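Search this site... Go

Visit to the Bremeo open kitchen, February

We came to Bremeo after lunch, and Nurhan Yalçınkaya met us at the door. First we saw the store room, then the kitchen, where the table was laid with two cloths, one patterned in green and teal, one yellow.
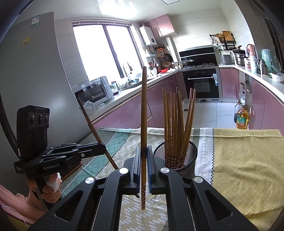
Chopsticks with the dark red flower band, and their mesh holder.

I liked the chopsticks very much - the small white flowers are pretty. We stayed nearly 3 hours and drank two teas.

Recent posts
Liteck factory day
Skinner spring fair
A walk in Drurnonano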